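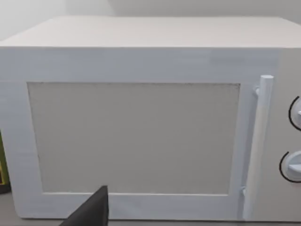

Slide 1: a white microwave, rendered.

Speaker notes: Reheating and the shared kitchen
Isla Kinnear, Lestodell residents' evening, February 21, 2021

Start once the latecomers have joined. Say hello, say the talk runs to the half hour and that questions go at the end. Thank Dulce Varela for setting up the call.

Slide 2. What the talk covers
Leftovers in a shared house. How to cool them, where to keep them, how to heat them again. I'm leaving out allergies, as Sinan Avcı is doing those next time. I'm also leaving out freezers, apart from one slide near the end.

Slide 3. The survey
We sent a form to every flat in the Lestodell and Ulloa blocks last August and got 134 back. The question people left blank most often was "How long do you keep cooked rice?" Read out two of the written answers. The first is "until it looks wrong". The second is "depends who made it". Pause here, people usually laugh.
Point out that 19 people said they leave a pan on the hob overnight and eat from it the next day. No names. If someone owns up, move on kindly.

Slide 4. Cooling
Get food into the fridge within two hours of cooking, and rice within one. A deep pan of stew stays warm in the middle for a long time, so split it into shallow tubs. Lids can go on loosely until the steam stops.
Someone will say that warm food breaks the fridge. A small tub won't. A full stockpot will warm up the shelf it sits on, and the milk next to it.

Slide 5. Labels
Masking tape and a pen, kept on top of the fridge. Write the dish, the day and the flat number. Alper Karaca's floor has done this for a year. Ask Alper to say a few words if he is on the call. If he isn't, read his note: "We argue less about the yoghurt."

Slide 6. Reheating
Heat until steaming all the way through. Heat once only, so take out what you will eat and leave the rest cold.
In a microwave: spread the food out, cover it, stop halfway and stir, then let it stand for a minute or two before eating. Thick food such as lasagne heats at the edges first, so cut it into smaller pieces.
On the hob: add a splash of water, keep it moving, bring soup and gravy to a proper boil.
In the oven: foil on top, and heat the oven first.
Don't go into wattage unless asked. If asked, say that the time on a packet is given for a certain power, and a weaker oven needs longer. The rating is often on a plate at the back or inside the door.

Slide 7. Rice again
Rice gets its own slide because of the survey. Cool it fast, keep it a day at most, heat it until steaming. If it was out all night, bin it. Frying it does not make it safe. Say this twice.

Slide 8. Freezing
Freeze in single portions. Thaw in the fridge overnight, and eat within a day of thawing. Keep this short if time is tight.

Slide 9. Cleaning rota
İlker Uçar has drawn up a rota for the Ulloa kitchens and will put it in the Zustevero folder. Each flat has a week. Wiping up a spill is still the job of whoever spilled it. The rota covers shelves, door seals and the bin.

Questions
Likely ones: can you reheat chicken (yes, once, steaming through), can you use a takeaway tub (only if it is marked as safe for the microwave), what about eggs in their shells (no, they can burst).
If there are no questions, ask who still needs masking tape. I have up to 3 rolls to give out.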